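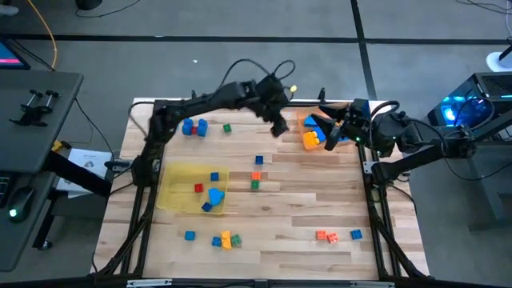 Caring for your wooden worktop: frequently asked questions

These are the questions we are asked most often by customers who have bought an oiled worktop or tabletop from our Olton workshop. If your top has a lacquered finish, most of this page does not apply to you. Your order sheet says which finish you have.

How do I know if my top needs oiling?

Drip a little water on it and wait a few minutes. If the water sits up in beads, the oil is still doing its job. If it spreads out flat and leaves a dark patch, it is time for another coat. Try this in more than one spot, as the area next to a sink or kettle always wears first.

How often should I oil it?

A new kitchen top needs a coat every week for the first month, then once a month until it has been in for half a year. After that, two or three times a year is enough for most homes. Desks and dining tables can go longer. A top that stands in a sunny window or close to a radiator will need more.

Which oil should I use?

We finish our tops with Danish oil and you can carry on with any good Danish oil. Hard wax oil can go over the top once the old oil has had time to cure fully, but you cannot easily go back again afterwards. Please don't use olive oil or sunflower oil. They never dry properly and they turn sticky and start to smell.

How do I put the oil on?

Clear the top and wipe it down, then leave it to dry overnight. Pour a small amount of oil on to a lint-free cloth and work it along the grain. Leave it for 20 minutes, wipe off everything that has not soaked in, and let it dry for at least six hours before the next coat. Two thin coats are better than one thick one. If the surface feels tacky the next day, too much oil was left on. Rub it down with a cloth dampened with fresh oil, then wipe it dry.

Important: cloths soaked in oil can heat up and catch fire by themselves. Lay them out flat outdoors until they are stiff, or soak them in water before you put them in the bin. Do not leave them screwed up in a heap.

What can I clean it with?

Warm water, a drop of washing-up liquid and a well wrung cloth. Dry it afterwards. Avoid bleach, scouring pads, steam cleaners and anything sold for limescale.

There is a black mark round the tap. What is it?

Water has got through the oil and reacted with the tannin in the wood. It is common in oak and less so in beech or maple. Sand the area lightly with 120 grit paper, then 180, always along the grain. If the mark is still there, oxalic acid crystals will usually shift it. Follow the instructions on the tub and wear gloves. Re-oil as if the wood were new, with at least three coats, and check the seal under the tap before you do any of this, or the mark will be back by October.

I put a hot pan down and it has left a white ring.

White rings are moisture trapped in the finish. Leave the ring alone for a day or two, as many fade without help. If it stays, rub it with a little oil and a very fine nylon pad. A brown or black ring is a scorch and has to be sanded out.

Can I cut directly on it?

You can, but every knife mark will show. We suggest a board.

Why has a gap opened up between two of the planks?

Wood shrinks when the air is dry and swells when it is damp. A hairline gap that appears in winter and closes in summer is normal. A gap you can fit a bank card into is not, and you should send us a photo. The usual cause is a top that has been screwed down tight with no room to move. The fixing brackets we supply have slotted holes for this reason, and the screw should sit in the middle of the slot.

My top has cupped. Can it be put right?

Often, yes. Cupping happens when one face takes up more moisture than the other, most often when the underside was never oiled. Take the top off, turn it over, and stand it on battens in the room it lives in for a couple of weeks. Once it is flat, oil both faces and all four edges before you fix it back. If you have a dishwasher or washing machine under the top, fit a moisture barrier as well.

How long should a new top stay in its wrapping?

Leave it wrapped and lying flat until you are ready to oil and fit it. Do not store it in a garage or in a room with wet plaster. Keep the room between 15 and 20 degrees if you can.

Can I cut it to size myself?

Yes. Use a fine-toothed blade and support both sides of the cut. Seal the cut end with oil on the same day. We cannot take back a top once it has been cut.

How long can you make them?

Standard lengths are 2,000 mm and 3,000 mm. Longer tops are made to order and come in two parts with bolts for the joint. Ask for Jarosław Kurek in the workshop if you have an awkward corner, and have your measurements with you.

Will you sand and re-oil a top for me?

We do this for tops we have made, either in your home or at the workshop. Bookings are handled by Igor Chmielewska. Home visits are on a Wednesday and we ask for the room to be cleared beforehand. The top cannot be used until the following morning.

What does the guarantee cover?

Faults in the timber and failed glue joints, for 2 years from delivery. It does not cover water damage, scorching, or tops fitted without the slotted brackets. Keep your order sheet, as we need the number on it to look up your top.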